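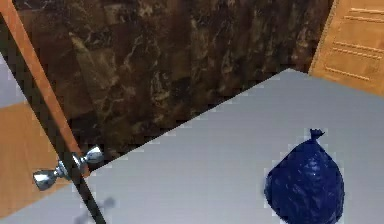
Slide 1. Simulated view from the door test: chrome knob on the left, tied blue bag on the floor.

Reading time: 2 min

Speaker notes, Ignacio Rivas: "Two grippers, one doorknob"

Good morning. I will speak slowly, please stop me if a word is not clear.

Start with the knob. It is round and shiny, and there is a second one on the other side of the door. A round knob is harder for us than a lever. Please look also at how tilted the view is. I come back to this with the cameras.

We compared two grippers in simulation, the Drunis and the Yook. The Drunis has two flat fingers. The Yook has three, and they close toward the center. Each one made 99 attempts on the same door, with the same arm and the same controller, Vukotard.

(Pause. Next slide, the table.)

The Drunis turned the knob 30 times. The Yook turned it 77 times, so it missed 22. Most of the Drunis failures were slipping after the first part of the turn. I tried more closing force and it helped only a little.

The bag was a separate task. I have no good numbers for it yet, so I do not show any. Soft plastic in the simulator is still a problem for me.

Cameras: say that the wrist camera was not calibrated again between the two grippers. Somebody will ask. I plan to repeat this part in August at Mindolside, with the real door.

Questions, then coffee.

Last updated: 4/13/26
Contact: Ignacio Rivas, Mindolside, room 635 | Back to top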